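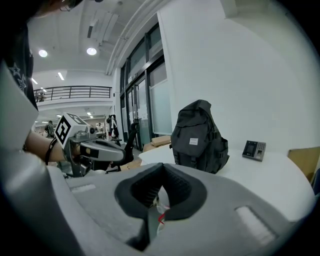
**Wirkedance** is a lively social dance for pairs and lines from the hill town of Flullano, where it grew up among the weaving sheds and is still danced every spring. The name joins an old dialect word for knitting with "dance", and the link to cloth is more than a nickname: dancers cross over and under one another exactly as threads do on a loom, and a good set leaves the floor covered in patterns that any weaver would recognize.

## Steps and figures

The full dance has 48 figures, though most evenings get through 18 of them – the so-called short cloth. Dancers form two facing lines, the *warp*, which stays mostly in place, and the *weft*, which travels. The basic step is a springy walk in three-time with a small stamp on the last beat. It can be learned in a few minutes, and beginners are usually put straight into the warp.

The best-loved figure is the Selvage, in which the last couple turns at the edge of the floor and pulls the whole weft line back through the warp. Done at full speed it is thrilling to watch and even better to be part of! The slower Darning, danced with joined little fingers, gives everyone a chance to breathe.

## Music

Wirkedance tunes are played on fiddle, wooden flute and a flat hand drum. The drum copies the knock of a loom, with a heavy beat followed by two light ones. Many tunes carry the names of fabrics, and a few change key partway through, which tells the weft to switch direction. Players in Flullano like to start well below dancing speed and push the tempo up with each repeat.

## Spread and revival

Weavers who moved north carried the dance to Suvberg, where the lines were bent into a ring to suit smaller halls. The Suvberg form uses fewer stamps and adds a beautiful spiral called the Bobbin. Old hands from the two towns still argue over which way it should unwind.

By the time the last sheds closed, only a handful of families kept the full dance. The Upadhyay Collection, a set of 70 handwritten tune sheets and step notes, made a revival possible. The spring gathering in Flullano, held in March, now draws 3000 dancers, and the final Selvage runs the length of the main street.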